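Week 4 handout – Kitchens and worktops: stone, heat, stains

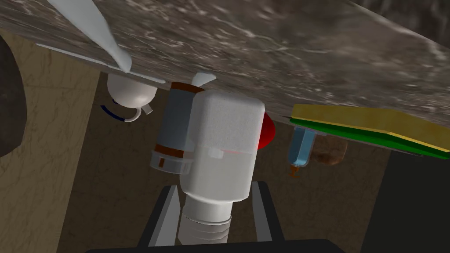 Ailbhe Phelan

Notes from the session plus bits I skipped at the end. Read before the Bredum visit.

Marble first. Limestone that has been cooked and squashed underground, so mostly calcite. Calcite is soft and it reacts with acid. Remember those two and you can work out nearly everything else on this sheet.

Veins – impurities in the original limestone, clay, iron, a bit of graphite for the greys. Clients pick a slab for its veins and then get upset when the joint doesn't match. Show them the whole slab, in the yard, before cutting.

Etching v staining. Mixed up in half of last year's scripts!
Etch = acid has eaten the polish. Dull mark, often ring shaped. Lemon, vinegar, wine, some bathroom cleaners. Sealer will not stop it.
Stain = something has soaked in. Oil, coffee, turmeric. Darker patch, surface still shiny. Sealer slows it down.
Poultice for stains, re-polish for etches. Not the other way round.

Finish: polished shows every etch, honed hides them but takes up oil a bit quicker. Hường Lò's point in the seminar was that honed is easier to patch in one spot. Agreed, and worth a line in the exam.

Heat. Stone itself copes well enough, the trouble is sudden change in one place, esp. near a cutout. Resin fillers can yellow. Trivets.

Edges and overhangs – see the Scanlon drawings. Thin stone wants support under any long overhang, and the corners round the sink are where it cracks, usually in transport. Carry slabs upright, never flat.

Costing exercise (hand in by 21 November 2021)
Erura quote: slab 1,075, cutting and fitting 185 per cutout, 2 cutouts. Work out the total then say what is missing from the quote. Templating? Delivery? Sealing? Diarmuid Ó Súilleabháin's group got this right in Ocotber so ask them, but don't copy.

Granite and quartz composite next week. Quick version: granite mostly shrugs off kitchen acids, composite doesn't need sealing but hates hot pans.

Reading: Biltside case study, first two sections. Skip the appendix, the table is wrong and I havent fixed it yet.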